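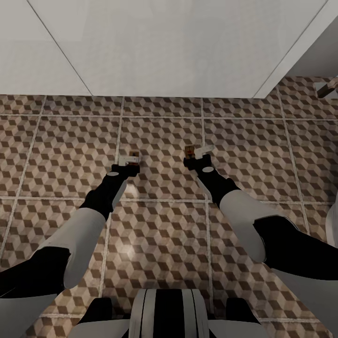
Home > Help > Community fixes > Heating and hot water

Beren boiler losing pressure overnight, my full log (SOLVED, sort of)

Ticket 2455
Status: Closed by customer
261 views | 8 replies | Share

Hello all. I said on the other thread that I'd write this up properly once I'd got to the bottom of it, so here goes. It's long, sorry, but when I was searching in a cold kitchen at six in the morning I'd have given anything for somebody's long version.

The set-up: Beren combi, fitted by the people before us, in a cupboard off the kitchen. Radiators upstairs on the old pipework, and a newer loop downstairs that was added when the back of the house was knocked through. Wireless thermostat is a Mendero, and the filling loop is the silver braided sort with a little black tap at each end. House is a semi, nothing fancy.

The problem: pressure drops from 1.4 to under 0.5 by morning and the boiler locks out. Top it up, bleep bleep, off it goes again, lovely and warm until bedtime. It started in February with a top-up every couple of weeks and I ignored it (I know, I know). By summer it was every night, even with the heating off and only hot water being used.

Log, more or less as I scribbled it on the back of the calendar:

Night 1. Topped up to 1.4 at ten. Reading at seven was 0.4. Went round every radiator with a torch and kitchen roll, wiping under the valves. All dry. Slight green crust on the one in the box room but it didn't mark the paper.

Night 2. Somebody on here suggested the filling loop taps weren't shut. Mine were, but I gave them a good firm turn anyway. 0.5 in the morning. I got a bit excited about that 0.1 and I shouldn't have.

Night 3. Tied a sandwich bag over the end of the copper pipe that pokes out of the back wall. That's the pressure relief outlet, if you've never noticed yours. The idea is that if the valve is letting by, you get water in the bag. Please don't use anything that could seal it or block it, mine was on loosely with a bit of string. Bag bone dry. So not the relief valve, or so I thought.

Night 4. Forgot. Fell asleep on the sofa.

Night 5. Rang the Beren helpline. 68 minutes on hold, most of it panpipes, and then a very nice woman who told me to do the sandwich bag test. She also asked about the expansion vessel, and whether the needle shot up when the heating was running. It didn't, it went from 1.4 to 1.7 and sat there. She said the vessel was probably fine and it sounded like a leak on the system side, and to get someone in.

Night 6. Did the isolation test, which I wish I'd done on night one! There are two valves under the boiler, flow and return. You switch the boiler off at the wall, let it cool, shut both valves with a flat screwdriver (quarter turn, slot goes across the pipe) and leave it overnight. If the gauge holds, the boiler's innocent and the leak is out in the pipes somewhere. If it drops, it's inside the boiler. Mine held at 1.4 dead. Opened them again in the morning and down it came by teatime.

So, pipes. And the only pipes I couldn't see were the ones for the downstairs loop, under the floor. I did not want it to be those. I had a little sulk and cleaned out the airing cupboard instead.

Night 7. The loop has its own pair of valves behind the coats, which I'd been told about when we bought the house and then completely forgotten. Shut those, left everything else open. 1.4 at bedtime, 1.4 in the morning. There's your answer.

I got Craddock Heating out and their chap brought a listening gadget and a thermal camera. We warmed the loop up and he went over the floor on his hands and knees. He had it narrowed down in less than an hour — a joint right by the door to the utility, where the old slab meets the new one. He took up one tile with a lot of patience and there it was, a compression fitting with a sad little dribble. In a floor! He was quite cross about it on my behalf. Out it came and a proper soldered one went in, wrapped this time.

Then the concrete had to dry, and I've ordered a pot of Skukier grout because the stuff I had in the garage had gone off like a brick. I'll put the tile back down when it arrives. Until then there's a doormat over it.

Pressure since: 1.4, 1.4, 1.4, 1.3, 1.3, 1.3. I've been told a tiny drop is normal after a refill while the air works its way out, so I've bled the upstairs rads once and left it alone.

A few things from the replies before I close this:

— Leak sealer. I didn't try it. Craddock weren't keen with a combi, the helpline wasn't either, and I wasn't brave enough to go against both.

— Yes, check your home insurance. Mine has "trace and access" on it, so the finding and the floor are covered, but the actual repair to the pipe isn't. Excess still applies. I'm waiting to hear back.

— Inhibitor. All those top-ups had watered mine down to nearly nothing, so he put a fresh bottle in through the towel rail.

— To whoever asked, the thermostat had nothing to do with it. I did change the batteries in the Mendero out of sheer desperation.

Closing the ticket today, Saturday, August 19, 2023. If it starts dropping again when the heating goes on properly I'll reopen it and you can all say you told me so.

Was this helpful? Yes (8) No (0)

Contact us | Community rules | Back to top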